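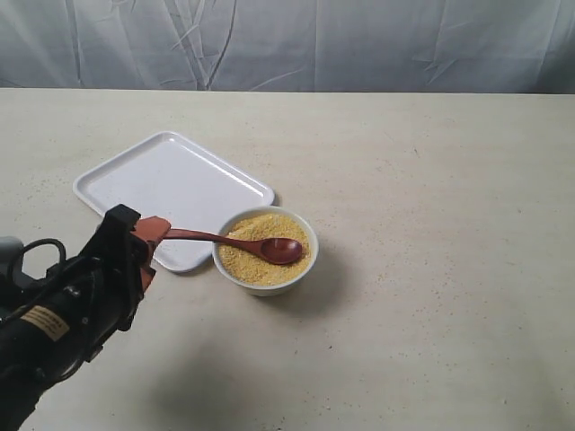
Fig. 1. Scooping position, spoon held by the handle.

Section 5. Setting up the spoon and bowl job

By now you should have the arm bolted down, Clikbridge talking to it and the fingers opening and closing when you tell them to. If any of that is still wobbly, go back to section 4 and sort it out first. I tried teaching a scoop on a loose base plate when I began and spent an entire evening chasing a fault that was really one slack bolt.

I wrote these notes for the bench at Rerndale, the shared workshop where I do most of my building, but they work just as well on a kitchen table at home. The job is simple to say: pick up a wooden spoon from a tray, take it to a bowl, get some grain on it, bring it back. It's my favourite first job for a new arm (and I've tried plenty of others!) as it makes you deal with gripping, height and wrist angle all at once, and a mistake costs you a bit of sweeping up.

What you need

- the arm, with the Nieto fingers fitted
- a wooden spoon with a handle that isn't too fat
- a round bowl, ceramic if you have one, as plastic bowls skate about
- a shallow tray with a low rim
- something fine and dry to scoop. Cornmeal and millet are both fine. I use nearly 300 g, but go by your bowl
- a plain cloth to hang behind the table
- a dustpan

CAUTION: Nothing from this bowl gets eaten afterwards. It has been stirred by a machine that lives in a workshop. Put a lid on the grain between sessions and write "ROBOT" on it in big letters.

5.1 Laying out the table

1. Clear the table completely. Mugs in particular.

2. Hang the cloth so that it drops straight down behind the far edge. Creases don't matter. I used to iron mine and the camera did exactly as well without.

3. Put the tray down at a slant to the table edge, within easy reach of the arm. A slanted tray lets the wrist come in at a comfortable angle, and you can turn it a little more later if the elbow complains.

4. Put the bowl next to the tray, close but with the two not pressed together. A short trip between them means fewer chances to drop something.

5. Run a pencil or a bit of low-tack tape round the tray and the bowl once you're happy. Keep the tape off the working side, where the fingers might catch it.

6. Fill the bowl nearly to the rim. A half-empty bowl is far harder, with the spoon having to go down past the rim at a steep angle, so save that for when you're feeling confident.

Note: check the cables before you move on. Swing the wrist slowly through its full turn by hand-control and watch the loop on top of the forearm. It wants enough slack to bend freely, and it mustn't be long enough to drop in front of the fingers.

5.2 Teaching the pick-up

1. In Promero, open a new job and name it something you'll recognise in October. I have a folder full of "test", "test new" and "test new REAL" and I couldn't tell you what any of them do.

2. Set the travel speed to 16 per cent. It will feel painfully slow. Leave it there until section 5.4.

3. Set the safe height to 80 mm above the table. Every move between the tray and the bowl goes through this height, with no shortcuts.

4. Lay the spoon in the tray, hollow side up.

5. Bring the closed fingers up beside the tray, switch to the wrist camera and look at what you've got.
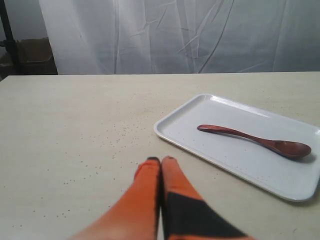 Most failed pick-ups come from where the spoon is lying before the arm has moved at all. If the handle is propped on the rim, one finger gets under it and the other doesn't, and the spoon flips over as they close. What you want is the spoon lying along the length of the tray and well inside it, with no part of it touching the rim, and the rounded end of the handle pointing back towards the middle of the table where the fingers are waiting. Have a look at the tabletop too. A dusting of brown and tan specks like the one to the left of the tray won't stop the job, but I give it a wipe before saving any positions, as I like to start each teaching session from a clean table.

6. Raise the arm to the safe height, open the fingers, and move across until they straddle the handle near its end.

7. Lower slowly. Stop as soon as the handle is between the fingers. If you hear the tips tap the tray, come back up a touch.

8. Close the fingers in small steps. The handle should be held firmly enough that you can nudge the spoon with a pencil and it doesn't swivel.

9. Save the position, lift to the safe height, and save again.

CAUTION: keep your hands out of the tray while the fingers are closing. I know the spoon is nearly straight and just needs one tiny push. Stop the arm, push the spoon, start the arm again.

Note: a varnished handle can be slippery. If yours creeps round in the grip, rub the last part of it with fine sandpaper, wipe off the dust and try once more before you go turning the grip force up.

5.3 Teaching the scoop

This is the fun bit! Take your time over it.

1. With the spoon held at the safe height, move across until its bowl is above the grain and the handle crosses over the rim. Check from the side that the handle is clear of the rim.

2. Turn the wrist until the hollow of the spoon faces up. Save this as "over".

3. Tip the front of the spoon down slightly and lower it until the tip goes into the grain. Save this as "in".

4. Push forward a little way, towards the far side of the bowl. Don't go deep. A shallow push picks up plenty, and a deep one shoves the whole heap over the rim.

5. Level the spoon while it's still in the grain, then lift straight up. Save this as "loaded".

6. Wait for a moment at "loaded" before travelling. I put a short pause in the job here and it cut my spills more than anything else I changed.

7. Bring the spoon back over the bowl's centre, roll the wrist to empty it, and return to "over".

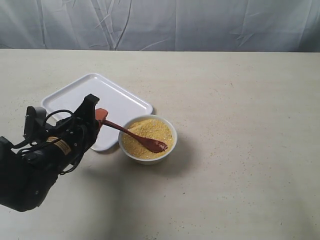 A reader of the first version of these notes wrote to say that the scoop worked beautifully in the morning and missed the grain altogether after lunch, and asked whether Promero was losing its saved positions. I've since heard the same thing from two others. In every case the positions were fine and the grain had gone down, a spoonful on the table here, a spoonful on the floor there. Top the bowl up and level it with a ruler before you blame the software. The same reader added that a folded tea towel under the bowl had stopped it sliding, and that does work, but do it before you teach the heights - it lifts everything up and you'll have to save "in" again if you add it later.

5.4 Running it through

1. Run the whole job once at the slow speed with your hand on the stop button.

2. Run it again with the bowl topped up. If it behaves, raise the speed in small steps and watch the spoon each time for grain sliding off the front.

3. When you've found a speed you like, leave the job set to 100 runs, topping up at the pauses. Stay in the room. I do my soldering next to it and keep half an ear on the motors.

4. Write the final speed, the safe height and the grip setting on a card and tape it to the side of the bench.

If things go wrong

Spoon droops at the front: the grip is too near the end of the handle, or too light. Move in a little first, then try more force.

Bowl gets dragged along: the handle is pressing on the rim. Raise "in" and "loaded" by the same amount.

Arm stops halfway and Clikbridge shows a lost connection: check that the cable at the wrist hasn't been pulled tight. If it's loose and happy, unplug the bridge, plug it back in and home the arm before carrying on.

Spoon comes up empty: see the reader's story above, then check that the hollow is still facing up after the wrist turn.

Before you go on to section 6, back up the job in Promero under a second name. The next section changes the wrist angles, and you'll want this version to come back to.

Section last changed 03/09/2022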